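About Skiltico

What we do

Skiltico tests whether machines can do ordinary chores. We take a job that a person does at home or on a shop floor, set it up on a bench, and find out how far a robot gets with it. Then we write up the results for the companies that asked.

Our customers are mostly people who have to make a buying decision. Some run kitchens or laundries. Some run small packing lines and have been told by a salesperson that two of their stations could be automated by spring. A few make robots themselves and want an outside opinion before they show a product to the public. We don't sell robots and we don't take a commission from anyone who does.

How we started

The company grew out of a repair shop. We serviced conveyor drives and label machines for food packers, and customers kept asking the same thing while we had the covers off: could one of those new arms do the job next to this one? We didn't know, so we bought a used arm and tried. The first job was putting lids on tubs. It managed the lids and could not cope with the tubs, which came off the stack two at a time.

We wrote four pages about that and gave them to the customer. He passed them to someone else, and that person called us. The repair side was sold two years later. The workbenches came with us, along with the parts washer, which we still use.

Where we work

We have 1230 square feet on the ground floor of the Dimitrov Building, behind the loading dock. There are 5 benches. Two are set up for kitchen and table work, one for laundry, and two for shop-floor jobs such as kitting, bagging and loading trays. The office is upstairs and is smaller than it looks from the street.

Visitors are welcome from 9 a.m. to 4 p.m. if they call first. Please use the side door. The front one belongs to the dental supplier.

How a test runs

A customer sends us the job in plain words, plus the actual items if possible. We ask for the real thing every time. A sample plate from a catalog behaves differently from one that has been through a dishwasher for three years, and the same goes for bins, bags and towels.

We watch a person do the job first. That gives us a time to compare against and usually turns up a few steps left out of the written description. People straighten things without thinking about it. They shake a bag open, or nudge a stack square with the side of a hand, and those small moves have to be in the test.

A standard test is 200 attempts at the same chore, with the items moved between attempts. Each attempt gets one of three marks: finished, finished with help, or not finished. Help means any time a person touches the items, the robot or the controls. We report the time for each attempt, including the slow ones, and we don't drop the bad hour after lunch when the lighting changed.

Our results are kept in a tool we wrote called Disow. Customers get a login and can look at every attempt in their own test. It is plain to look at and it doesn't make charts yet.

What machines can do so far

People ask us this more than anything else, so we keep a short answer here and update it when it changes.

Moving rigid items of one shape from a known place to another known place works, and has for a long time. If your shop-floor job can be arranged that way, you probably don't need us.

Mixed items on a bench are getting better. Two arms working together can now do things that one arm can't, such as holding an item steady while the other arm turns it or takes a better grip. It is still slow next to a person.

Clearing a table after a meal is the chore we get the most questions about, and it sits somewhere in the middle.

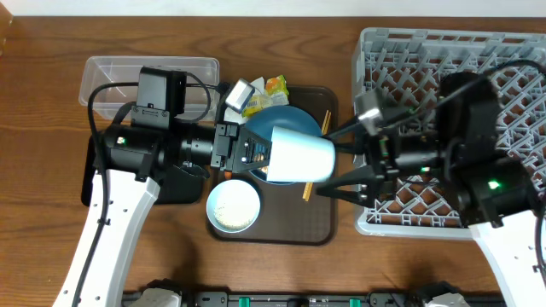 A meal tray brings together nearly everything that gives a robot trouble. Dishes sit on top of one another, a cup may be on its side, and chopsticks are thin and low. Leftover rice has to go one way and the bowl another. Wrappers change shape when they are picked up. A person sorts all this out in under a minute while talking to somebody else.

Laundry is further behind. Towels are fair, fitted sheets are poor, and we have stopped accepting tests on socks until something new comes along.

Our longest job to date was for Celtach, who wanted to know whether returned parts bins could be sorted without a person at the station. It came to 407 attempts across two bin sizes. Our advice was to keep the person and change the bins, and they did that.

Working with us

We take on new tests all year except November, when we service the arms and repaint the benches. To ask for a quote, send a short description of the chore, how often it gets done in a day, and a list of the items. Rough notes are fine — we will call with questions.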